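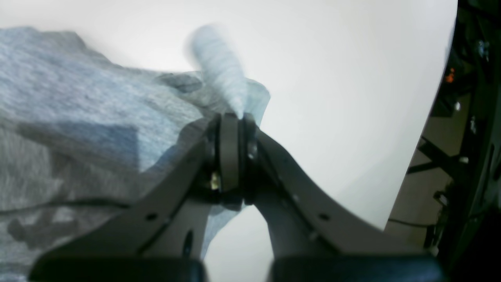 Rusu: a folding and tidying collection

Rusu is all about household cloth! Washcloths, napkins, dish towels, the odd pillowcase. If it comes out of a dryer and has to end up in a drawer, we want it in here. The light blue cloth is one of the thin ones, with a faint weave, and thin cloths are my favorites (they slide and wrinkle in ways a thick towel never will).

What's inside

1,286 folding sessions
16 kinds of cloth, from handkerchiefs to bath towels
4 folds: half, quarter, thirds and roll
Notes on each session, in plain text

Naming

Each folder starts with the kind of cloth, then the fold, then a session number. Color goes in the notes, and please keep it simple: "light blue" is great, "morning mist" is not.

Known gaps

Nearly 170 sessions still have no fold listed. Fitted sheets are missing altogether, but Colleen Chan has a plan for them and I can't wait to see it.

Changes

9/15/22: napkins split into small and large, spelling fixed in the towel notes

Contact

Vasiliki Sfakianakis looks after the list of cloths. Send her your corrections, and new kinds of cloth too!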